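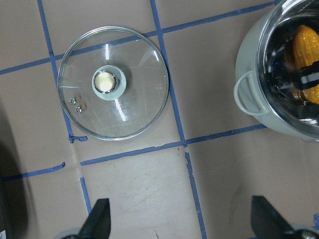
Glass lid and gray-green pot.

So I finally got to the Datden open house in December, and I'm still going on about it to anyone who'll listen! If you don't know them, they're the electrical contractor out past the Sternholm exit, the one with the big yellow gate. They open up the shop and the training building once a year, and I've been meaning to go ever since my nephew started talking about an apprenticeship.

We got there at 9 in the morning and the lot was already filling up. They split us into groups of 10 and ours went to the prefab shop first, where crews bend conduit and build up panels before anything gets trucked to a job. I had no idea so much of it happened indoors. A guy at the bench let my nephew try a hand bender on a scrap piece and, well, it came out kind of like a banana (he kept it anyway).

Then came the training building, and that was my favorite part. Floarea Cozma runs the first-year classes and she talked to us for a good long while without once looking at a brochure. They have 107 apprentices right now, and the company pays tuition as long as you keep your grades up. She was pretty blunt about the early mornings and the cold sites, which I liked. Somebody's mom asked about tools and she said first-years get a $600 allowance, so you're not buying everything out of your own pocket.

Lunch was chili and cornbread in the break room, and I sat with two electricians just back from the Gallardo hospital job. They both started out as helpers! One of them is headed to Saralia next to run her own crew, and she was so excited she barely touched her food.

We skipped the bucket truck rides because the line was crazy long. Applications for the spring class were on a table by the door, and my nephew took two in case he messes one up.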